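Netside produce handling, progress report to Godoy
Reporting period: June to date

The grant text promises that an operator can teach a two-arm table to sort and prepare mixed produce by remote control, with little extra programming. We have 1,788 recorded demonstrations toward that goal. I would ask you not to read the total as progress in itself. Most of it is single-item pick and place into a bowl, and we would have the same doubts with twice as much.

Placing round items is the better part. A new operator needs 27 practice runs before we keep any of their recordings, and the Kerkimham group thinks that is too few. I agree with them. Early recordings are full of hesitation, and the trained policy copies it faithfully.

Knife work is behind. The proposal gave it 4 weeks, which was optimistic. Operators working through the arms have no feel for how hard they are pressing, and we have no evidence yet that more recordings will fix that. We have capped cutting sessions at 90 minutes and will not claim this milestone.

We also reset the table by hand between runs. That time does not appear in the demonstration count, and it should be in any cost figure you quote.

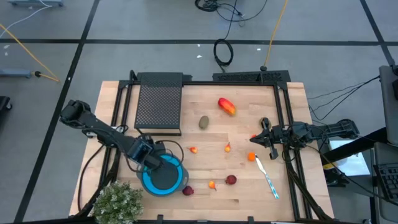
Netside Teleoperation Group, Pletusstead | 21 November 2025

The pears, the kiwi and the mango all go on the table together now, with the knife out among them. Mixed layouts like this are harder to record and we get fewer usable runs from them. We would still like to move the remaining budget there and stop collecting single-item runs. Please confirm before we rebook operators.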